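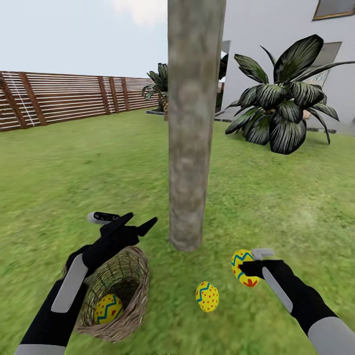
Is it cheating if the arm bumps the tree and keeps going? a reader asks. Under our rules, yes. Contact with anything except the eggs, the basket and the grass ends the run.

3 min read

Print | E-mail

Been writing up the Flultham house rules for the egg pickup task in the simulated yard. Posting the main ones.

Rule 1. The task is 3 eggs in the basket. An egg on the rim is a miss.

Rule 2. Log every run, including the bad ones. We did 40 for the last report and all 40 are in the table.

Rule 3. State who or what was driving. Teleoperated runs and policy runs go in separate columns.

Rule 4. If the basket gets moved, grip it by the rim and keep it upright. A spilled egg resets the score to zero.
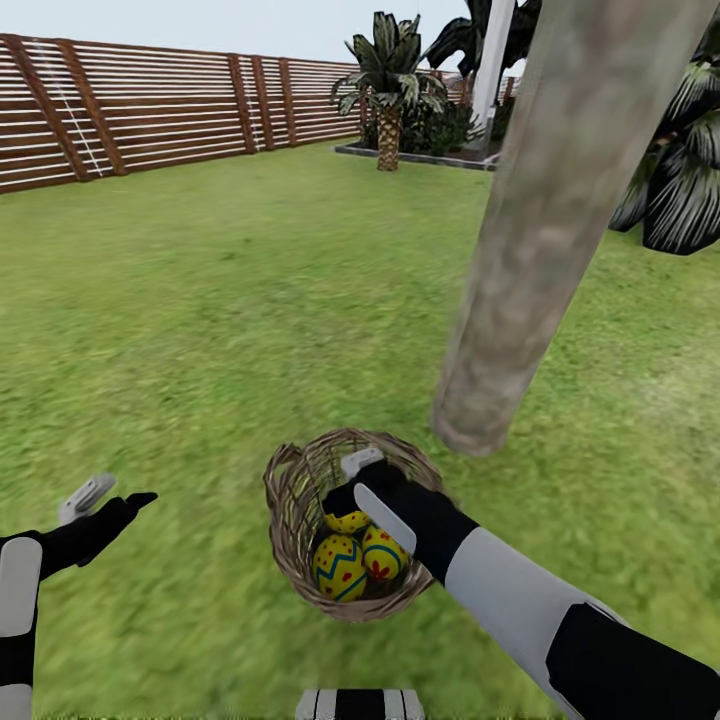

Pluminer wants to know why we don't score speed. We record the time but don't rank by it. When we ranked by time at Villa, people started dropping eggs from too high up.

Rule 5. Change one setting at a time and write down the version. Seed 725 is the fixed layout for comparisons.

Next revision is due in September. Still open: whether 4 failed grasps in a row should stop a run.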